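21 de novembro de 2024

Acordei antes do despertador outra vez, com os números do queijo na cabeça. Isto já devia ser proibido por lei, uma pessoa adulta a sonhar com quotas de mercado! Mas pronto, hoje era o dia da reunião com a Ovport e eu tinha passado o serão de ontem a olhar para as tabelas do corredor dos refrigerados, de modo que não admira.

Para me lembrar daqui a uns anos do que andava a fazer: estou há 3 meses enfiada no dossiê do queijo fatiado. Não é o queijo bom, o de balcão, aquele que a senhora corta à nossa frente e ainda nos dá uma lasca a provar. É o fatiado, o da embalagem que se abre e nunca mais fecha como deve ser (e que depois seca nas pontas, toda a gente sabe, e mesmo assim toda a gente compra). Comecei por achar o assunto uma seca. Agora defendo-o à mesa de jantar como se fosse da família.

A história resumida é que o volume anda parado e o valor sobe. As pessoas levam as mesmas embalagens para casa e pagam mais por elas, e na Ovport há quem olhe para o gráfico do valor e diga que a categoria está ótima. Eu olho para o do volume e fico com comichão. Passei a manhã a tentar escrever isto de uma maneira simpática. Escrevi "crescimento sustentado sobretudo pelo preço", apaguei, escrevi "o consumidor revela resiliência", apaguei logo com vergonha, e acabei por voltar à primeira. Às vezes penso que metade do meu trabalho é escolher o advérbio.

O mais engraçado são as promoções. A Grerora fez uma campanha em outubro, daquelas de leve duas, e vendeu lindamente durante a campanha. Depois, nas semanas seguintes, caiu um buraco. Claro que caiu, as pessoas tinham o frigorífico cheio! Eu própria tinha quatro embalagens na gaveta de baixo, atrás das cenouras, e ainda lá está uma. Tive de explicar na reunião que as vendas não tinham desaparecido, tinham era vindo mais cedo, e do outro lado da mesa houve aquele silêncio de quem já pôs o resultado da campanha num diapositivo.
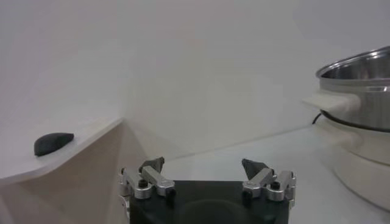

A seguir ao silêncio veio a pergunta do costume, se eu não podia mostrar só as semanas da campanha. Podia, claro que podia, também podia mostrar só os dias de sol e dizer que em Portugal não chove. Não disse isto, disse que preferia mostrar o período completo e pôr a campanha assinalada com uma sombra por trás da linha. Ficou assim. Fiquei orgulhosa de mim, confesso, há um ano teria dito que sim e vindo para casa a remoer.

Depois discutiu-se a marca própria, que é onde está a conversa a sério. No retrato que fiz para eles, a marca própria já vale 37% do fatiado, e a Femden, que era a marca em que toda a gente pensava quando pensava em queijo para a sandes, vem a perder terreno devagarinho. Não é uma queda, é um escorregar. Eu gosto da Femden, foi o queijo das minhas lancheiras, e custa-me um bocadinho escrever "perde relevância" ao lado do nome. Mas quando vou às compras levo a marca do supermercado, portanto sou parte do problema.

Ao almoço comi, adivinhem, uma tosta mista. Na copa. Com queijo fatiado. Já nem reparei, só quando ia a meio é que me deu para virar a embalagem e ver o peso: 200 gramas. Fui confirmar à minha tabela, toda contente, como quem encontra um vizinho na praia. E lembrei-me do capítulo dos formatos, que continua por fazer. Há embalagens a emagrecer e o preço à unidade fica quieto, e quem só olhar para a prateleira acha que está tudo na mesma. Tenho de converter tudo para preço por quilo antes de comparar seja o que for. São 27 referências. Vai ser uma tarde inteira, com sorte.

Liguei também à Grimshaw por causa dos dados das lojas de conveniência, que continuam a chegar tarde e com as colunas trocadas. Prometeram mandar o ficheiro corrigido. Também tinham prometido da outra vez, por isso guardei a versão antiga, arrumada à mão, com o nome "usar esta". Ao lado da "usar esta 2". Não me julgues, diário.

De tarde não rendi grande coisa. Mexi nas cores dos gráficos, decidi que a marca própria era azul, depois achei que azul parecia leite magro e mudei para verde-escuro. Arrumei as notas de rodapé. Reli a introdução em voz alta, baixinho, e cortei um parágrafo sobre hábitos de pequeno-almoço de que eu gostava imenso e que não servia para nada.

A entrega ficou para janeiro, o que parece longe mas mete o Natal pelo meio, e no Natal a categoria fica toda de pernas para o ar, com as tábuas de queijos e as prendas e o requeijão a aparecer não se sabe de onde. Quero fechar os formatos antes disso.

Vim para casa a pé, que estava uma noite bonita e fria. Passei no supermercado para comprar pão e iogurtes e fiquei não sei quanto tempo parada diante dos refrigerados a ler etiquetas de preço por quilo. Trouxe os iogurtes. Esqueci-me do pão.

Voltar ao topo | Contacto: use o formulário do blogue | © Todos os direitos reservados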